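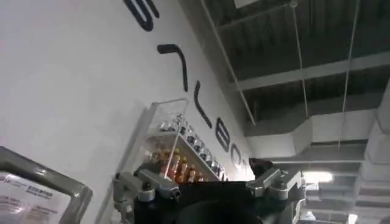

Re: winter hike, which trail?
Sep 10, 2026

> Is the Tarnbridge loop too much for new walkers in January?

Not at all, it's my favorite! It's 17 miles the long way, but the short cut past the old mill brings it down a lot, and the view from the ridge (1,888 feet!) is worth every step.

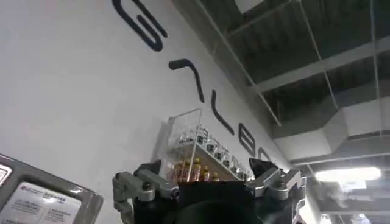
Tarnbridge Walking Club

I did it last winter in borrowed boots and loved it. Go clockwise so you get the steep bit done before lunch. There are 2 stream crossings, both with good stones.

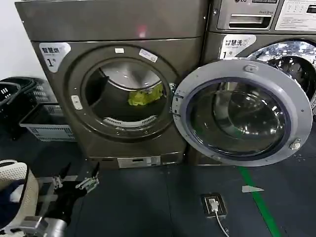 And bring soup! The wind up top cuts right through you, and a hot flask at the cairn is pure joy.
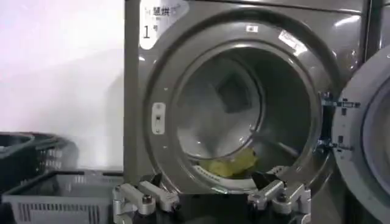 Trip Planning

I can lead if folks want a slower group. Just reply to the list!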